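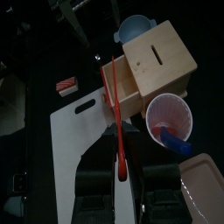 A red spoon and a light wooden box with a slot in the lid.

Nallard toy library throws its doors open again
9/4/09

Families in Nallard have their toy library back, and what a comeback it is! The shelves went up in the old Pelupessy Hall over the winter, the floor has been sanded and sealed, and more than 1000 toys, puzzles and games are now ready to borrow.

The library had been packed away in storage since the roof leaked at its former home on Herow Street. Plenty of people wondered if it would ever reopen, so it was terrific to see prams lined up along the footpath well before the morning session. By lunchtime 53 families had joined or renewed — a record for a single day.

Membership is open to anyone in the Nallard and Brarnesano area, including grandparents and family day care providers. Each family can take home up to 8 items at a time and keep them for a fortnight. Puzzles are checked in at the front counter, so please allow a few extra minutes if you're returning one of the big floor jigsaws.

The ride-on toys were the runaway favourites on opening day, and the train table hardly had a spare spot. There is a much bigger baby section too, with its own carpeted corner and a couple of armchairs for feeding. Older kids haven't been forgotten: board games and construction sets fill the whole back wall, and a few of them will keep the grown-ups busy as well. 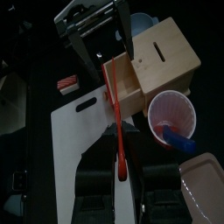
Wooden box and long red stick.

Storytime returns later in September, and the popular swap table for outgrown dress-ups and picture books will run beside it. If you have costumes to pass on, wash them first and pop them in a labelled bag. Larger donations such as cubby houses and slides need to be arranged beforehand, as storage space is still tight.

Parking is behind the hall, off the lane, and the new ramp at the side door makes life so much easier with a double pram. Join up at the front counter during any session and bring something with your current address on it. Borrowing starts the same day!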